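October 13, 2022

Long one today, and I'm writing this with my feet up on the other chair. Laundry day, as far as the arms are concerned. It has been laundry day since Monday.

We're teaching them to load the washer, and the teaching is me. I sit with a leader handle in each hand, I move, the two arms on the floor move, and the computer saves every bit of it so the model can chew on it later. Pick something out of the basket, get it through the door, let go, come back out. Stop, save, reset, do it again. My mom asked on the phone if I was programming robots now and I said no, I'm putting one sweater in a washing machine over and over, and she laughed so hard she had to put the phone down.

We hit 414 saved episodes before lunch! I wrote it on the whiteboard and Nuala Cronin drew a little sock next to it. She went through the morning's batch on her laptop and threw out 9 of mine, which stung a bit. Mostly they were ones where I'd hung around too long at the opening, wiggling back and forth trying to line up. She says if I hesitate, the policy learns to hesitate, and then we'll have a machine that stands at the washer having doubts (I know people like that). Fair enough. After she told me I tried to decide where I was going before I pressed start, and the next run of them felt much smoother.

The fluffy stuff is still my nemesis. T-shirts I can do half asleep now. You pinch, you lift, the shirt hangs down in a nice long rope and in it goes. Anything shaggy just puffs up around the fingers, and I can't tell from the head view if I've got a real grip or only a bit of fuzz. I dropped it on the gasket so many times. Nuala wants to keep some of those, the ones where I drop it and then pick it up again and finish the job, because a model that has only ever seen perfect tries has no clue what to do after a bad one. So my clumsiness is useful data. I'm telling everyone that at Thanksgiving.

We also argued about the basket. I'd been putting it back in the same spot every time without thinking, and of course that's no good, it'll just learn that one spot. So now between episodes I nudge it, left a bit, back a bit, turn it around. Boring, but okay. Tomorrow we might try it with the door only partway open, which I'm dreading.

Furkham wants the whole set by the end of the month and then we move on to the dryer. There was some talk of trying the Steinbach grippers for that, and I hope it happens, my wrists would love something with a wider bite. They had planned to run this job through March and I'm so glad they cut it down.

Note to self, bring the cushion from the car. And sweep that floor before the first take, I keep seeing bits in the video and now they bug me.

Saved one view from the head camera before I shut down, so I remember how we had it all set up:
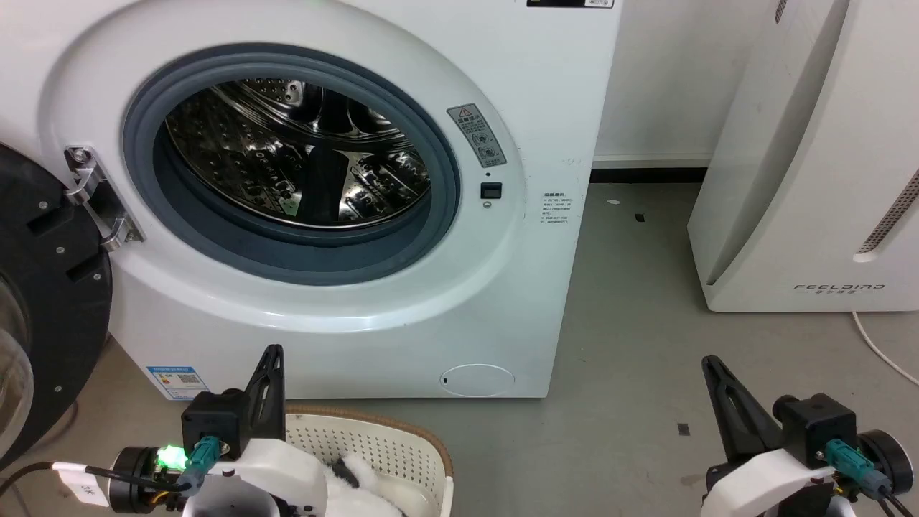
Plan for tomorrow

Door partway open, two rounds before coffee, then let Nuala look at them before I do any more. Shaggy stuff first while my hands are fresh. Ask her whether the drops should get their own tag or go in with everything else. Leave by five, for real this time, I promised to pick up dinner.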